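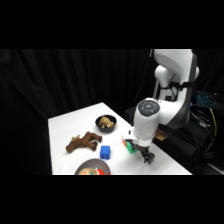

Grüner Klotz, zwei Schüsseln, und das Geweihtier schaut zu 🤖

Hallo ihr Lieben, es gibt endlich mal wieder Neues aus unserer Robotik-AG! Wir sind ja seit August mit dem Projekt Geltudon zugange (Sortieren mit Greifarm, für alle, die neu dazugekommen sind), und ich hatte versprochen, zwischendurch zu berichten. Wird ein bisschen länger, holt euch einen Tee.

Die Aufgabe klingt erst mal nach Kindergeburtstag: Kuscheltiere und Bauklötze vom Tisch nehmen und in die richtige Schüssel legen. Ich dachte am Anfang auch, das haben wir in einem Nachmittag. Tja.

Klötze mag der Arm inzwischen ganz gern, die haben gerade Kanten und lassen sich ordentlich fassen. Plüsch ist eine andere Geschichte. Plüsch gibt nach, Plüsch rutscht, und bei einem Tier mit Geweih muss man sich erst mal einig werden, wo man überhaupt zupackt (darüber haben wir eine halbe AG-Stunde diskutiert, sehr schön war das).

Insgesamt sind jetzt 937 Durchläufe aufgezeichnet. 500 hatten wir uns bis zu den Ferien vorgenommen, ich bin also richtig stolz auf die Truppe! Leider mussten wir 200 davon wieder aussortieren, da war die Kamera verstellt und es ist uns viel zu spät aufgefallen. Seitdem klebt Kreppband am Stativ und wehe, es fasst jemand dran.

Der schwarze Vorhang dahinter war übrigens eine Idee aus der Gruppe. Vorher hatten wir das Fenster im Rücken und jede Wolke hat uns die Farberkennung durcheinandergebracht. Jetzt ist Ruhe.

Wie geht es weiter? Drei Teams fahren zum Prerkuvent-Wettbewerb, und bis dahin soll auch das Blau sicher sitzen, das verwechselt unser Programm abends noch gern mit Schwarz. Falls jemand von euch Erfahrung mit weichen Fingerkuppen für Greifer hat: bitte, bitte melden! Wir haben schon Moosgummi und Fahrradschlauch auf der Liste, freuen uns aber über jeden Tipp.

Und ja, Plüschtierspenden nehmen wir weiterhin an, am liebsten kleine 🧸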